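Grimstead 5 Drawer Chest in Oak Effect

Rated 4 out of 5 by Joana from Vumcombe

Bought this in January for the spare room, so had it a few months now. Delivery was quick, two lads carried it upstairs no fuss. Comes flat packed, which I hadnt clocked from the listing, my own fault.

Took me most of a Sunday on my own. Instructions are pictures only and step 10 has the runners drawn the wrong way round, so I had to undo the lot and start again. Bag of screws all there plus a few spare. Colour is a bit warmer than on the website - more honey than oak - but goes fine with the bed.

Drawers run smoothly. Bottom one is deep enough for jumpers and a spare blanket, top two are shallow, socks and pants really. Handles feel cheap so I swapped them for some Peixoto ones, much better. Back panel is thin and only pinned on, could of been sturdier for the price.

Top marks very easily. Put a mug down once and theres a ring. Use a coaster!!

Customer service were ok. One drawer front had a chip in the corner, emailed a photo and the new one came the following week. No quibbling.

Knocked a star off for the instructions and the back panel. Would still buy again, probably the bedside to match if it goes in the sale.
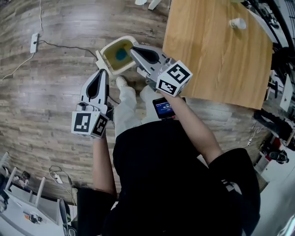 Does it need fixing to the wall? The bracket and strap come in the box but you need your own plug and screw for the wall side, and yes do fit it, mine tipped forward a bit with the top drawers full and open.

Would recommend to a friend: Yes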